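Learning the trade at the repair bench
Thu 21 November

Hilde Visser did not plan to teach anyone. She spent most of her working life mending radios, tape decks and amplifiers, first for a shop in town and then on her own from the back half of a unit on Dollgate. The evening classes began when a customer asked if she could watch.

"She wanted to see what I was charging her for," Visser says. "So I pulled up a stool. It was a broken solder joint on the headphone socket. She went home and did the other channel herself."

The class now runs one evening a week through the winter and costs 14 pounds a session, tea included. People bring in their own broken things. Visser will look at most of them, though she turns away microwaves and anything with a picture tube.

Starting with the plug

New students want to get the iron hot straight away. Visser makes them wait. The first evening is spent on plugs, fuses and the use of a meter, and there is a good deal of writing things down.

"Half the things that come through the door have a fault in the lead or the switch," she says. "You can take a whole amplifier to bits and find that out at the end, or you can find it out at the start."

She learned this from Man-lok Liao, who ran the shop where she had her first job. Liao kept a ledger of every repair, with the fault in one column and the time it took in the next. Visser still has it, and she reads from it in class. One entry, for a Brulitz cassette deck, runs to two pages and ends with the words "customer had it on pause".

Parts are the harder subject. Rubber belts can still be bought, and so can most capacitors, but knobs and battery covers have to come from scrap machines. Visser keeps 75 labelled drawers of them along one wall. Siu-fong Lai, who joined the class last winter with a dead record player, spent three sessions going through the drawers for a matching tonearm clip.

"I found one that was the wrong colour," Lai says. "I'm happy with it. It plays."

I asked Visser whether repair still makes sense when a new radio can be had for less than an hour of her time. She thought about it for a while.

"For some of them, no. I tell people so. If it's a cheap one and the board is cracked, I won't take their money. But people don't often bring me a cheap one. They bring me their dad's."

Switches and buttons

Push buttons get an evening to themselves. Visser says they wear out before nearly anything else, and they are a good first job for someone who is nervous about opening a case. She likes students to press a few different sorts and notice how each one feels before they pick up a screwdriver.
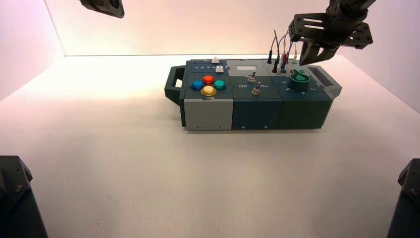 What comes next

The last class before the break is in the first week of December. Visser would like to add a second evening in the new year, for people who have done the basics and want to work on valve sets, but the unit is small and she has only so many stools.

She has also been asked to put the lessons on video. She has made one so far, on cleaning a volume control, and did not enjoy it.

"You can't see what their hands are doing," she says. "That's the job, really. I watch their hands and say stop."

Places for the new year can be booked at the Dollgate unit on class nights. Bring the thing that is broken, and its lead.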